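4.2 Vorführung am Tag der offenen Tür

Die zweite Erhebung fand am 15. September 2022 (Donnerstag) in der Werkhalle Ornport statt. Der Arm mit der Steuerung Flotari lief von Beginn an im öffentlichen Betrieb, über den Tag kamen 314 Besucher an die Absperrung. Gegriffen wurde an Holzleisten und an einer gerahmten, durchsichtigen Scheibe. Abbildung 3 zeigt zwei Ansichten der Handgelenkkamera: (a) Finger an einer Leiste, (b) Finger vor der Scheibe im Holzrahmen.

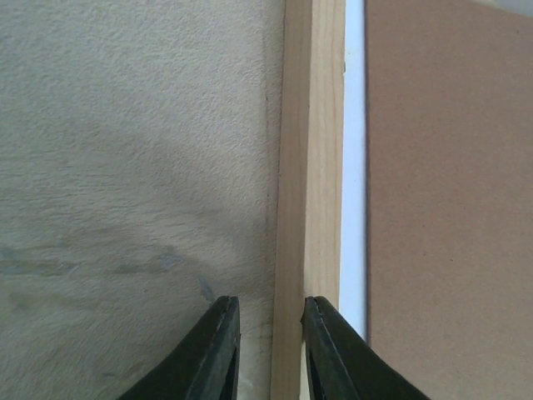
Die Griffweite wurde vor jedem Durchgang neu gesetzt. Von 35 Durchgängen wurden 27 ohne Eingriff des Bedienpersonals beendet, die übrigen brach der Bediener ab. Abbrüche gingen mit derselben Kennung ins Protokoll wie im Laborversuch vom Dezember. Für die Auswertung der Scheibe ist zu beachten, dass Spiegelungen und der gemusterte Untergrund im Kamerabild zusammenfallen. Die Kantensuche beschränkte sich deshalb auf die beiden Rahmenleisten.
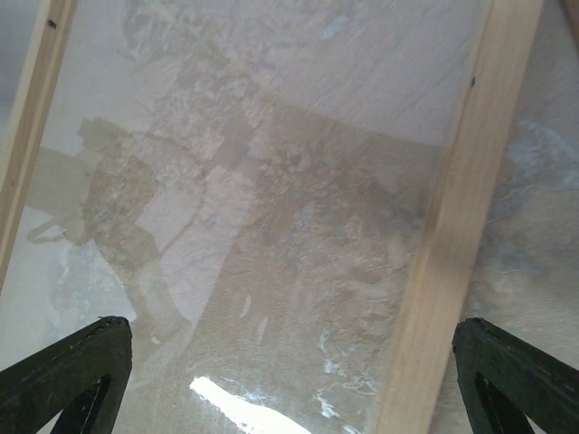

Sumampouw wandte im anschließenden Gespräch ein, eine Vorführung vor Publikum sei kein Versuch, und die Bediener griffen dort früher ein als im Labor. Die Abbruchzahlen seien daher nur untereinander vergleichbar. Wir folgen dem und führen die Durchgänge aus Ornport in Tabelle 2 getrennt von den 286 Laborgriffen mit dem Vorgängersystem Carar auf.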